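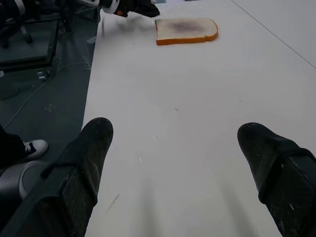 A slice of bread on a white tabletop

Print this article
E-mail this article

Tin loaf

A tin loaf, also called a pan loaf or sandwich loaf, is a bread baked in a straight-sided metal tin. The walls of the tin hold the dough as it rises, giving a loaf of fairly even width that can be cut into slices of similar size. In Australia it is the most familiar form of packaged bread and is sold in white, wholemeal, multigrain and fruit versions.

The term describes the shape and method of baking. It says little about the flour, and doughs of wheat, spelt or a mixture of wheat and rye can all be baked in this way. Loaves shaped by hand and baked without a tin, directly on the floor of the oven or on a flat tray, are known as hearth loaves.

Shape and terminology

An open tin loaf has a domed top, formed as the dough rises above the rim during proving and the first minutes of baking. A lidded tin produces a loaf that is square in cross-section, with a flat upper crust and a closer crumb. In English-speaking countries the lidded loaf is often called a Pullman loaf, and in France it is pain de mie.

A high-top loaf is an open tin loaf with a pronounced crown. Where two pieces of dough are set side by side in the tin, the top rises in two humps with a shallow valley between them, and the loaf is easily pulled in half. Bakers in different regions use different names for this form.

The end slice is called the crust, heel or knobby, depending on the household. Its outer face is all crust and it dries out less quickly on that side.

Ingredients

The basic dough contains wheat flour, water, yeast and salt. Most factory doughs also contain a small amount of vegetable oil, which softens the crumb, and a flour treatment agent such as ascorbic acid. Sugar or malt may be added to feed the yeast and colour the crust. Milk powder gives a softer loaf with a darker crust.

Strong flour, milled from hard wheat, is preferred because its gluten can support a tall loaf. Softer flours spread and give a coarser result. In Australia, wheat flour sold for making bread must be fortified with folic acid and thiamin, with an exemption for organic flour, and iodised salt is required in most bread.

Method

The dough is mixed until it is smooth and elastic, rested, divided and weighed. Each piece is rounded, rested again, then flattened and rolled into a cylinder. The cylinder goes into the greased tin with its seam underneath. A seam left at the side may open in the oven and give a ragged crust.

Proving takes place in a warm, humid cabinet. The dough is ready when it has reached the rim of an open tin, or a little below the rim if a lid is to be used. Overproved dough is likely to collapse, and underproved dough tends to tear along the side where the top crust meets the wall of the tin.

After baking, the loaves are turned out promptly. Steam trapped between the loaf and the tin makes the crust soggy. The loaf must then cool before it is cut - a warm crumb drags on the blade and the slices stick together in the bag.

Slicing

Mechanical slicers for whole loaves came into commercial use in the United States in the late 1920s and spread to other countries in the following decade. The common design carries a row of parallel blades in a reciprocating frame, so that the whole loaf is cut in one pass. Continuous band blades are used in larger plants.

Packaged bread is usually sold as either sandwich slice or toast slice, the second being thicker. Some bakeries also cut a café slice that is thicker again.

Use

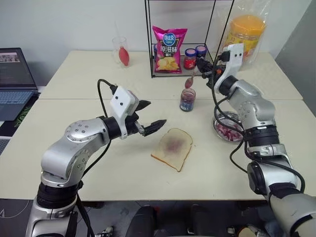
Sliced tin bread is eaten fresh, toasted or fried. Spreads include butter, margarine, jam, honey, peanut butter and yeast extract. In Australian schools the jam or Vegemite sandwich has long been a standard lunchbox item, and fairy bread, made with buttered white slices and hundreds and thousands, is served at children's parties. The sausage sizzle uses a single slice folded around a barbecued sausage.

Stale slices are made into breadcrumbs, bread and butter pudding, or summer pudding, in which the bread lines the basin and takes up the juice of the fruit.

The Tralthorpe loaf

A local form of open tin loaf is made in the district of Tralthorpe. It is baked in a long tin that holds up to 1000 grams of dough, and has a dark crust produced by brushing the top with malt water. The flour was formerly supplied by the Urkex mill, and the bread is sometimes still called an Urkex in the district.

The Dela Peña bakery has made the loaf without interruption since the mill closed. Its head baker, Ramil Enriquez, returned to an overnight sponge for the dough after many years of rapid mixing. A smaller version, weighing 757 grams when baked, is sold with caraway under the name Fumum. Both are baked before dawn and are generally on the shelf by 6 am. The bakery's tins are strapped together in sets of 10.

Storage

Tin bread keeps for several days at room temperature in a closed bag. Refrigeration slows mould but speeds the firming of the crumb, as starch recrystallises faster at low temperatures. Freezing halts both, and slices can be toasted from frozen.

See also: Damper; Hearth loaf; Milk bread; Toast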